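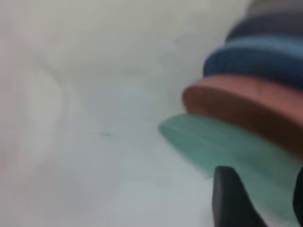 Veronica Stoica asked whether the small sizes really need a place of their own, as they only come out when somebody is making sauces. I said yes for now. If they go back in the drawer they end up under the whisks and we buy more.

7 June 2020. Kitchen shelf, continued.

Sorting the nesting pieces today. The colored stack goes teal at the bottom, then the salmon red one, blue, navy, and gray at the top. I want that order written down so the label on the shelf can match it. People put them back any way they like and then the whole pile rocks.

Shelf height is 465 mm between boards, so there is plenty of room above. Depth is the problem. The Grarnirska unit is shallower than the old one and anything wide hangs over the front. Tried turning the tray sideways, no better. Moved the lower board down by 15 mm to clear the lip of the Fandotex tub, which now slides in without catching.

The Munteanu jars are still on the counter. Two lids don't fit any of the jars we have. Put them in a bag with a note, will ask before throwing them out.

Label paper: the Priltitz sheets peel at the corners after a week near the sink. The older roll from December is holding fine on the flour bins, so I used the last of it for the stack label and the tray. Need another roll, same width.

Wiped down the white boards with dish soap first and then plain water. One mark by the left upright won't come off. Left it.

Weighed the full tray for the bracket question. 536 g without the jars. The brackets can take far more than that so I am not going to add a third one. Veronica wanted one anyway for looks. Can be done later, the holes are already there.

To do:
label roll
ask about the two lids
felt pads under the tray, 10 mm ones if we have them
check that the bottom board is still level after the move
write the color order on the inside of the door as well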